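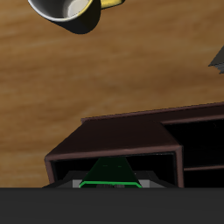
Dresex: The default planner in Collet checks the arm against the scene but omits the gripper housing. Please confirm this before changing anything else.

Original post by Girkosetti, March 12, 2018
Our simulated arm plans to a desk organizer on a table. Since the February update, planning stops after 300 attempts. Which setting should be reviewed?
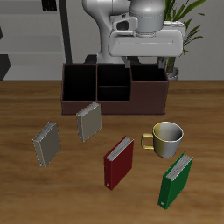
Gritden: Raise the limit to 1,518. It worked for us.

Dresex: A higher limit hides the fault — the goal pose itself may be in collision. Set the padding to 2 mm and plan again.
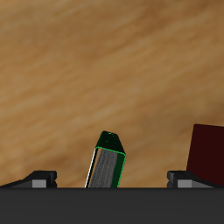

Related topics
Wrist camera frame offset in Collet
Error 449 on scene reload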